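Module 4: From Hand-Held Demonstrations to a Grasp Policy
Handout for session 5, software track
Prepared by Torben Ehlers, with corrections from Bernd Reinholz
Revised December 2025

What this session covers

The previous session dealt with calibration and time stamps. This one starts where the recorded data has already been synchronised and goes as far as a policy that can be run on the arm in the lab. You should have read the notes on coordinate frames before you come. If you are still unsure what a camera-to-fingertip transform is, read them again, because nearly everything below depends on it.

The working data set is Stosuvdale, the kitchen handling set used in the practicals. It holds 2710 demonstrations after cleaning. Each one has wrist camera video, a pose track for the gripper and a finger opening value for every time step. The loader is part of the Drekach toolkit, which is already installed on the lab machines. If you are working on your own machine, follow the install notes on the course page and use the same version as everybody else.

1. Perception: which object is it?

Detectors trained on tidy product photographs do badly on crockery that has been put down the way people put it down. The usual trouble is nesting. One bowl sits inside another, the rims cross, and the mask for the inner bowl leaks into the outer one. Look at the stack between the blue pads: a cream bowl tipped inside a larger pink one, both of them tilted inside a wide steel bowl, with more dishes underneath.
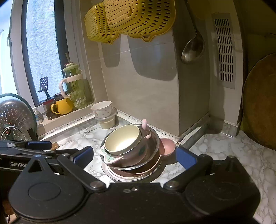
2. Separating nested rims

We do not try to segment the whole object. The grasp only needs a short piece of rim and the local direction of the wall, so the perception node returns rim segments. Each segment has:

a start and end point in the camera frame
a normal for the rim plane
an estimate of free depth on the inner side
an estimate of free depth on the outer side
a confidence value

Two segments are joined if their planes agree and the gap between them is short. The threshold is in the file rim_merge.yaml. Leave it alone in the first practical and change it in the second.

Steel causes a separate problem. A shiny wall gives bright streaks that an edge detector takes for rims, and a depth sensor often returns nothing at all there. The rim node therefore checks every candidate edge over several frames as the camera moves. A highlight slides across the surface when the viewpoint changes, while a true rim stays put in the world frame. This check needs a good pose track. With a poor one, real rims drift too and get thrown away, and students then spend a long time tuning the detector when the fault is in the poses.

Pale objects in strong light are the other case to watch. Where the image is saturated there is no texture to match, and the tracker will report a confident zero motion. Mask out saturated pixels before matching. The function is clip_mask() and it is off by default.

3. What the policy sees and what it puts out

Input at each step:

two most recent wrist images
gripper pose relative to the pose at the start of the window
finger opening

Output: a short sequence of relative poses and finger openings. The controller carries out the first part of the sequence and then asks again.

Relative poses matter. An absolute pose ties the demonstration to one counter in one room, and the arm in the lab has a different base frame from anything in the recordings. If your policy works in replay and then drives the arm off to one side, check for an absolute pose first. It is nearly always that.

Both grippers in a two-handed demonstration are stored as separate streams with a shared clock. The second gripper will often come into the first one's view. Do not crop it out. During training the model can learn from it where the other hand is, and at run time the arm's second gripper will be there as well. What you must do is keep the streams paired. Shuffling left and right streams independently was the most common mistake in last year's reports.

4. Labelling contact

The recordings carry no force data. Contact has to be worked out from the finger opening and the image. We use three labels:

FREE - the pads are not touching anything
CLOSING - the opening is getting smaller and a rim segment lies between the pads
HELD - the opening has stopped changing and the rim moves with the gripper

A single frame is not enough to tell CLOSING from HELD. Take the still below. One fingertip is outside the steel bowl, the other reaches inside, and the rim passes between them. From that alone you can say that the approach is a rim grasp and that the pads are on the correct sides. You cannot say whether the bowl is being carried. For that you need the frames on either side and the opening track.
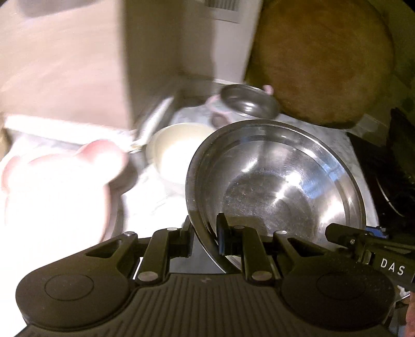
Figure 2. Rim grasp on a large steel mixing bowl, one fingertip on each side of the rim.

The automatic labeller looks at a short window, fits a line to the opening value and compares the motion of the rim segment with the motion of the gripper. It gets most demonstrations right. It fails in these cases:

The bowl is so heavy that the rim slips a little in the pads. The label flickers between CLOSING and HELD.
The demonstrator rests a hand on the bowl without gripping. The opening is steady, so the label jumps to HELD too early.
The other gripper hides the rim. The segment is lost and the label falls back to FREE.

We found 51 demonstrations in the practical subset where the labeller and a human reader disagreed. They are listed in disagree.csv. You will go through part of that list yourselves in Task B.

5. Planning the approach

The policy handles the last stretch. Getting the gripper near the object is still done by an ordinary planner, for two reasons. It is easier to check, and the arm has joint limits that the person holding the gripper did not have.

The planner takes a rim segment and builds a pre-grasp pose. The finger plane is set at right angles to the rim, the pads straddle the wall, and the hand is backed off along the approach direction. It then tests the pose for collision against a coarse map of the worktop. If the pose fails, it moves along the segment and tries again. If every pose on the segment fails, the segment is dropped and the next one is taken in order of confidence.

Two settings cause most of the questions:

inner_clearance. The pad that goes inside a bowl needs space. In a nested stack there may be none, because the next bowl is in the way. The planner should then pick the topmost object first. It can only do this if the free depth values from section 2 are sensible.

worktop_margin. Set it too large and low dishes can never be grasped. Set it too small and the housing of the gripper touches the counter before the pads reach the rim. The housing is wider than the fingers, so use the full gripper model here and not the fingertip model.

6. Running it on the arm

The low-level controller is Drivness. It accepts pose targets at a fixed rate and will stop the arm if targets arrive late. Model inference takes longer than one control period, so the targets have to be buffered. Roughly 3 buffered targets is a good starting point. With fewer you will see stops, and with a long buffer the arm keeps going towards a place where the bowl no longer is.

Before each run:

Load the calibration for the gripper that is fitted.
Run check_frames and read the output.
Start the logger.
Start the policy in dry mode and watch the planned path in the viewer.
Switch to live mode with one hand on the stop button.

Log files go to the Eichhorn server under your group name. Please don't keep them on the lab machines. The disks filled up in September and a morning's runs were lost.

Tasks for the practical

Task A. Run the rim node on the supplied nested-stack clips. Report how many segments are returned with the multi-frame check on and with it off. Say in a few sentences which of the extra segments are reflections and how you can tell.

Task B. Take ten entries from disagree.csv. For each, give your own label for the disputed stretch and name the cause. If you can't decide, write that down and say which extra signal would have settled it.

Task C. Train the small policy twice, once with relative and once with absolute poses. Replay both on the held-out clips. Then shift the start pose and replay again. Plot the error for all four cases on the same axes.

Task D (optional). Change the merge threshold in rim_merge.yaml and show what it does to the free depth estimates. Bernd Reinholz has a script that draws these over the video, ask him for the current copy.

Handing in

One report per group, with the code as a separate archive. State the toolkit version on the first page. Plots need axis labels and units. Questions about the data go to Torben Ehlers, questions about the controller to Bernd Reinholz.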